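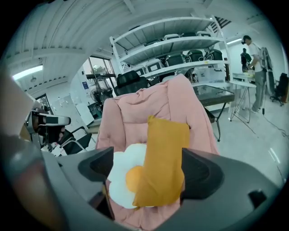 Fig. 1. Hand-held gripper closed on the egg cushion. The pink quilted cover is on the chair behind.

Practical 2: Collecting demonstrations with hand-held grippers

Robot Learning module, Keltudberg. Read this before the session. Bring the printed log sheet and a pen.

2.1 What the practical covers

In Practical 1 you drove the Drakos arm with a joystick and recorded its joint positions. This time there is no arm. You hold the gripper yourself, carry out a short task with it, and the camera on the gripper records what you do. The recordings go into the shared class set, called Sutell, which everyone will train from in the second half of term.

The class set holds 2,502 episodes at the time of writing. Most of them are rigid objects: cups, blocks, boxes. Soft objects are badly under-represented, so this practical uses only cushions, plush toys, sponges, bags and fabric.

2.2 Why soft objects

A block has a position and an orientation, and that is enough to plan a grasp. A cushion changes shape as soon as the fingers close. It can fold over a finger, hide the other finger from the camera, or drag a neighbouring object along with it. Two people given the same cushion will usually pick it up in different ways, and both ways may be fine.

For the learner this means more variety in the correct answers. Note on your log sheet where you took hold (edge, corner or middle) and keep to one choice within a batch. You can change it for the next batch.

2.3 Setting up the station

Work in pairs. One person holds the gripper, the other keeps the log and resets the objects. Swap after each batch.

Check the lens before you start. A fingerprint on a wide-angle lens gives a pale smear over every episode in the batch, and it is easy to miss on the small preview.

Open and close the fingers fully, twice, at the start of each recording. Ploltar uses this to find the open and closed limits. If you skip it the finger width will be wrong for the whole episode and the file will be rejected at upload.

Leave ordinary furniture where it is. Chairs, shelves and people working at other tables are all acceptable in the background. Please do not tidy between episodes.

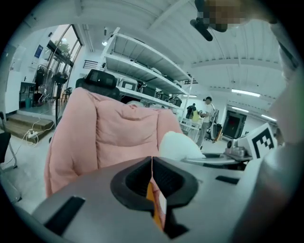 Fig. 2. View past the gripper fingers to the covered chair. A marker card stands on the table to the right.

2.4 Markers

The black and white square patterns are used to work out position. Do not bend them, write on them or put tape over the black area. If a marker gets knocked during an episode, stop, write "M" in the last column of the log and record that episode again.

Keep your sleeves rolled up or pushed back. A loose cuff over a marker is the most common cause of lost tracking in student recordings.

2.5 The tasks

Each pair records 16 episodes, split evenly between task A and task B.

Task A, one hand. Pick up a cushion or plush toy from a chair or table, lift it clear, and put it down in a new place. Move at the speed you would use to hand something to another person. Hold still for a breath before letting go.

Task B, two hands. Sit with the objects on the floor in front of you, one gripper in each hand. Use one gripper to steady the bag or cloth and the other to pick up an object and put it where your partner has asked.
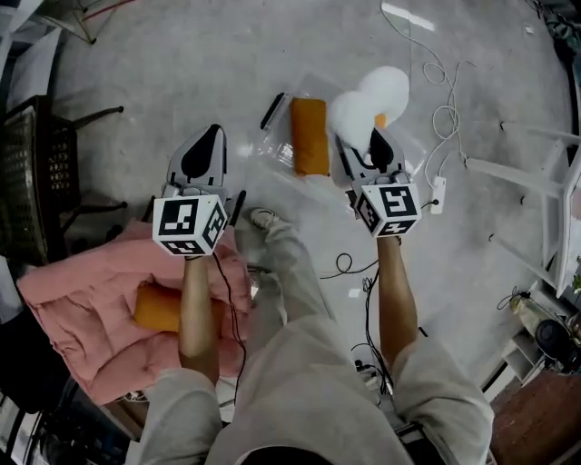
With two grippers, start both recordings before you touch anything and stop them together at the end. Ploltar lines the two files up by their clocks, but it cannot fill in a missing start. Keep cables to one side of you and check that neither gripper will pull on one when you reach forward.

Thin plastic is harder than it looks. The fingers tend to slide over it, so approach from a fold or a raised edge. If you fail to get hold of it, try again within the same episode and carry on. Retries are useful data and should be logged as "R".

2.6 What to hand in

Upload both sets of files to the Sutell folder under your pair number, with a scan of the log sheet. Then write one page answering the following.

Which object gave the most retries, and what did you change in your grip after the first few?

Pick one episode where the object hid a finger from the camera. What could a model still learn from it?

The marking is out of 9: 5 for complete and readable recordings, 4 for the written page. Unlogged episodes are not counted.

Reading for Practical 3: course notes, section on action representation. We will replay a few task B recordings at the start of the session.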